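Aug 27, 2020

I spent most of the last week showing a robot arm how to pick up a small block. I've been asked a few times what that involves, so I'm writing it down while I still remember the details.

The job is called Tikska in our notes. The task list has kitchen things on it: open a drawer, move a tea packet, put a spatula back. Before any of those we do the block. The arm takes it from the wooden tray, lifts it a little, and sets it back down upright. I drive the arm by remote control and the computer records what I do, along with what the cameras see. Each full run is one demonstration. I had 199 good ones by the end of the week.

Most of my attention goes to the wrist camera view. The room cameras are fine for getting the arm over to the tray, but for the last bit of the approach I want to see the fingers and the grain of the wood under them.

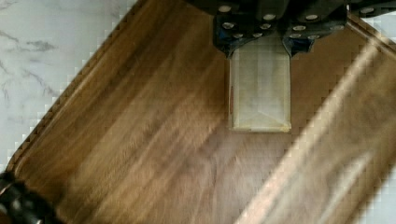 ## Driving it

The controller is a handheld stick with a trigger. Move your hand and the gripper moves the same way, scaled down by a factor of three. Squeeze the trigger and the fingers close. I thought the scaling would be annoying, and it was for the first hour. After that I turned it off to see what would happen, hit the tray, and turned it back on.

The hard part is that you can't feel anything. When you pick up a block with your own hand you know right away if one finger touches before the other. With the stick, I had to learn it by eye. If the left finger is already against the block and the right one is still a long way out, closing will drag the block across or tip it. The fix is to shift over before squeezing. It's a small move and easy to skip when you've been at it for a while. 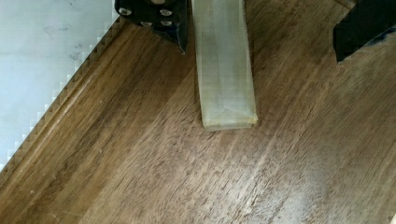

Retno Sitompul, who set up the recording software, told me not to throw those runs out if I caught the problem and corrected it. Her view is that the robot needs to see what being off-center looks like and what to do next. A run where I start badly and fix it is worth keeping. A run where I start badly and squeeze anyway goes in the trash. I marked them in a notebook with a plus or a minus, and went back through the pluses each night.

I also tried the other way of teaching, where you put the arm in its loose mode and push it around by hand. I liked it for big moves. You get a feel for where the elbow wants to go, and the paths come out smoother than mine do with the stick. For this task I gave it up. My hand and sleeve kept getting into the camera views, and a robot that learns from pictures with a sleeve in them may come to expect a sleeve.

## What's on the counter

I left the rest of the counter set up for the later tasks. There's a wooden drawer box with a bag of chips in it and a caddy of tea packets, plus cans and canisters and a black pail with a spatula in it. Retno wanted all of that in view from the start.
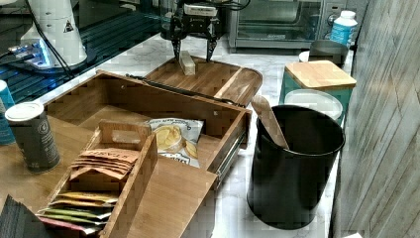
It does change how you drive. I come in higher than I need to, go straight down over the block, and leave the same way. On an open table I'd cut the corner. I tried to use the same height every time, but when I plotted a few of the runs the path sagged a bit toward the end of each session. I take that as a sign to stop sooner. Now I do a batch, get up, make coffee, and come back.

I shift the tray and turn it a little between batches, and I change the spot where the block stands. Moving it by the width of a thumb is enough. At the Granitby workshop in March I saw a version of this where the block was always on the same mark, and the arm had learned to go to the mark. Take the block away and it would still close its fingers on nothing, very neatly.

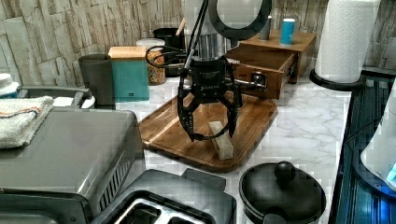
Glare gave me more trouble than the controls did. The wood has a shine to it, and from the wrist a patch of it can wash out pale. The block is pale too. I started by moving a lamp to get rid of the patch, then put the lamp back and recorded with it both ways.

The file count for the whole project is at 1019 now, including test runs and a lot of junk from before I joined. I still have to sort through the oldest folder. Next on the list is the drawer, and I want a lower chair before I start on it.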